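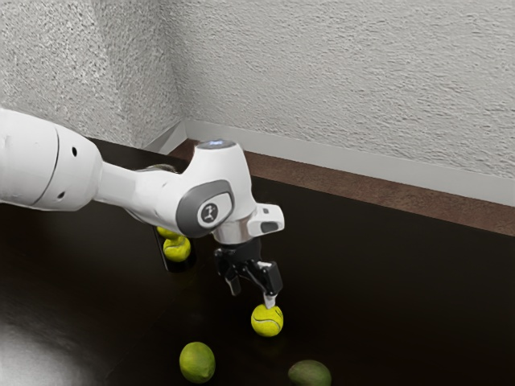 Wallell Police Arrest Driver After Gas Station Crash

WALLELL, 11 August 2020 – Wallell police arrested a 37-year-old man after a pickup truck hit two parked cars outside the Redance gas station on Heiskanen Road. No injuries were reported.
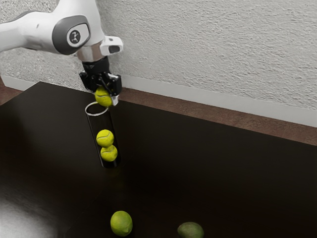 Tennis balls and a clear tube.

Officers say the driver left on foot and was stopped five blocks away. He faces charges of drunk driving and leaving the scene of a crash.

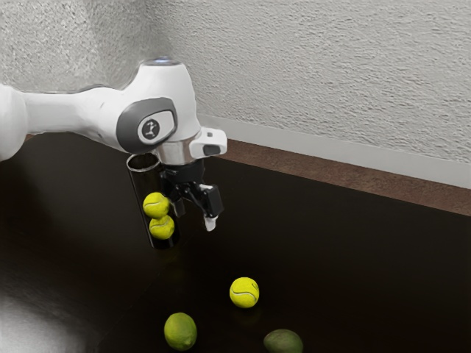
Witnesses Wanted

"We want to hear from anyone who was at the pumps – even if you only saw the truck pull in," said Sgt. Xiaoqing Mao. 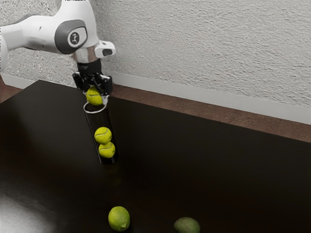 A tennis ball held over the open tube.

Call the traffic desk at extension 614.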